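Drafts and Heat Loss in Old Apartment Buildings
Student project report, Building Physics, second year

1. Why this topic

I grew up in a building where my grandmother put a rolled towel at every door in winter. When our teacher asked us to choose a project, I wanted to know if the towel was useful. The question is small, but it is connected to a big one, because many families in our town pay too much for heating and still feel cold.

The project was done in the Lungu building, which has 27 apartments and was built before there were rules for insulation. The owner, a housing company with the name Werken, gave me permission to measure in the stairway and in nine of the apartments.

2. Method

I used three simple tools: a thermometer with two probes, a smoke pencil and a paper strip. The paper strip is closed in the door or window and then pulled. If it comes out without resistance, the gap is too big. Each place was tested twice, once in the morning and once in the evening, when the difference between inside and outside is larger. 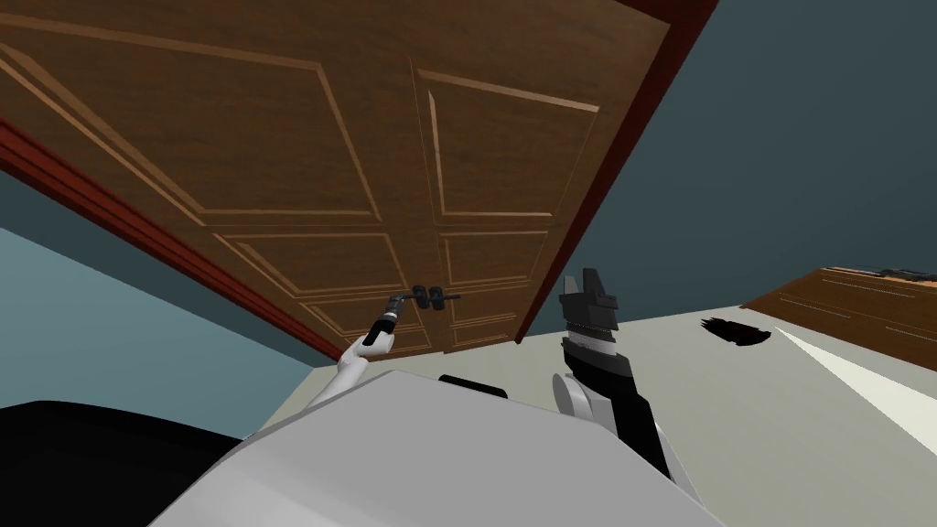 Air moves through a building because of wind and because warm air rises. In winter the second reason is stronger, and the lower floors take in cold air while the upper floors lose warm air. Most people look first at the windows, but the inside doors are also important, because they decide if the air can travel from one room to the next. A paneled wood door with a lever handle, of the type shown, can have leaks at several places: under the leaf, along the frame and where the handle is fixed. I tested all three places with the smoke pencil.

3. Measurements

The coldest rooms were on the ground floor, next to the entrance. With the inside doors open, the smoke moved quickly in the direction of the stairway. With the doors closed it moved slowly, but it did not stop.

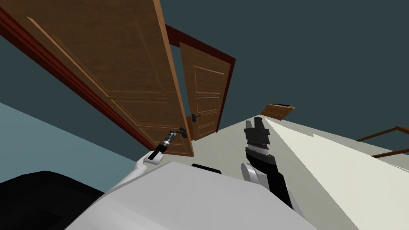
Figure 2. Open paneled door, with a closed door behind it.

The windows gave a mixed result. In four apartments the old putty was broken and the paper strip fell out by itself. In the other five the windows were changed by the families, and the strip stayed in place. I was surprised that the new windows did not always make the room warm. In two apartments the radiator was behind a heavy curtain, so the heat went up to the glass and not into the room.

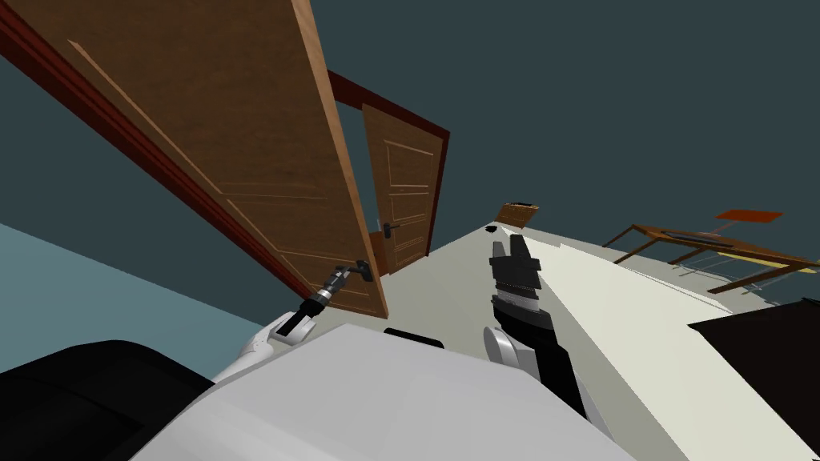 Bogdan Rusu

4. Cost of small repairs

I compared two products from the local store, a rubber strip called Nilamel and a foam strip called Tanance. The foam is cheaper, but it became flat after 40 openings in my test at home. The rubber kept its shape for more than 1,000, and after that I stopped the test. For an outside door I would choose the rubber. For a window that is opened only in summer the foam is enough. 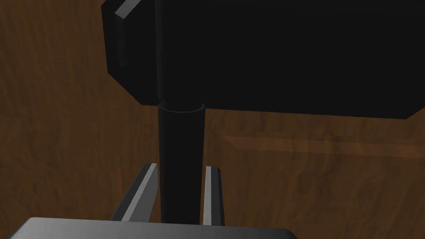 Figure 4. Wood surface with streaky grain, in weak light.

5. Results and limits

The towel is useful. It made the floor near the door warmer by one degree in the first hour. It must be moved each time a person goes out, and my grandmother agrees that this is its weak side.

My measurements have limits. I had no tool to measure the pressure, and the weather was mild on most days. I would like to repeat the work in January and to include the attic, which was locked during my visits.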